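Trornow Onu Soundtrack Edition - Double LP

Catalog and product details
Listed Jul 25, 2018

The Onu soundtrack is issued on two 12-inch records, cut at 45 rpm for the main score and 33 rpm for the closing suite on side D. The score was composed by Margaux Hoarau and recorded with a chamber orchestra of 40 players. Mixing was supervised by Séverine Boyer.

Contents
2 x 12-inch black vinyl
Gatefold sleeve, matte finish
Poly-lined inner sleeves
Insert with cue list and recording credits
Download code (WAV or MP3)

Program
The set holds 20 cues in film order. Two of them, "Harbor Lamps" and "The Long Stair," were shortened in the film and are given here at full length. Side C contains 6 cues and is the longest side. Dialogue is not included.

Mastering
The vinyl master was prepared separately from the digital release. Low frequencies are summed to mono below the crossover point, and no additional limiting was applied. Playback speed changes between sides C and D - check the label before lowering the needle.

Care
Store upright, away from direct heat. Clean with a carbon fiber brush before play.

Shipping and returns
Orders leave the Clanthorpe warehouse in a stiffened mailer, with the discs packed outside the jacket to limit seam splits. Warped or misprinted copies are replaced if reported within 12 days of delivery. Opened download codes cannot be exchanged.
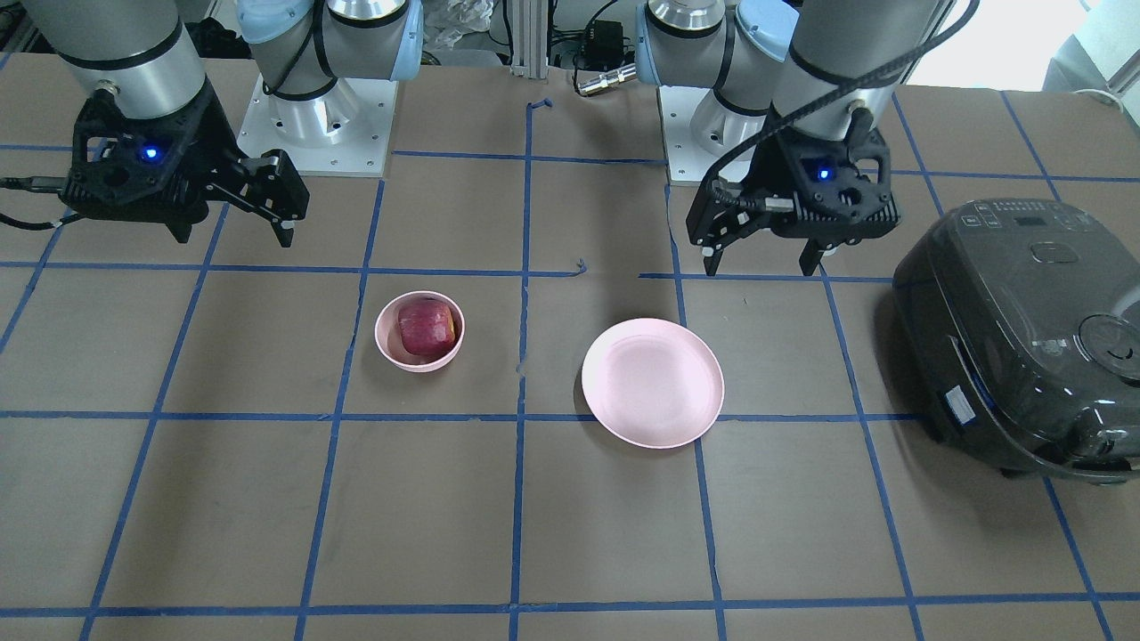
Maarten Lambrechts: Side D at 33 caught me out the first time, but the closing suite is quiet enough on my copy that I stopped using the download. Is the full "Harbor Lamps" on the CD as well, or only on the LP?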